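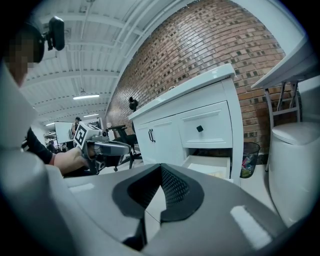 ## Brultilix says its planner learns drawers from hand-held grippers. The numbers need a closer look

**18th November**

Brultilix has released version 2 of Kalerero, its manipulation planning software, with the claim that it can learn to open and close household furniture without a robot being present for any of the training. The demonstrations come from people carrying hand-held grippers, some with a square printed marker on top, working on ordinary pieces such as a white cabinet with doors and drawers.

The release notes say the drawer policy was trained on 1672 demonstrations. That is a modest figure for this sort of work, and the company is keen to say so. It is less keen to say how many different drawers were involved. The notes mention "varied storage furniture" and leave it there. A policy that has seen one cabinet from a great many angles is a different product from one that has seen a great many cabinets, and a buyer can't tell from the published material which one they'd be getting.

What has changed in the software is easier to pin down. The old version tracked the gripper from its own camera and drifted badly whenever the view filled up with a blank panel. Kalerero 2 combines that estimate with sightings of the printed marker from a second viewpoint, then smooths the whole path afterwards. Brultilix says this keeps far more recordings usable. Fair enough, but the smoothing runs offline. At run time the arm has only its own camera and joint readings to go on, and glossy white fronts are exactly where the earlier release came unstuck.

The planner itself now outputs short chunks of motion and replans every 380 milliseconds. Brultilix calls this "reactive." For a drawer that slides freely it probably is. For one that sticks halfway and then gives, it's a long time to keep pulling, and there is no force sensing anywhere in the loop. The notes suggest lowering the speed limit, advice that could be given about any robot ever sold.

Then there's the headline result: a drawer-opening success rate measured over 600 trials. Read the appendix and those trials turn out to be spread across 17 starting positions, all in front of the same unit. Failures where the arm stopped itself were logged as "safe aborts" and left out of the total. With them put back, the rate falls by about a tenth. It's still a respectable showing. It isn't the one in the announcement.

Drondis, which makes the open-source replay tool many smaller labs use to check recorded paths, has added support for the new file format. That may prove the more useful release of the two. Users can load a demonstration, compare the raw and smoothed paths, and judge for themselves how much of the motion was recorded and how much was filled in.

Brultilix says a trial on the Gatchalian arm will follow in June, using furniture the software hasn't been trained on. The company has not said whether it will publish the aborted runs. Kalerero 2 is available now to existing licence holders, with the drawer policy sold separately.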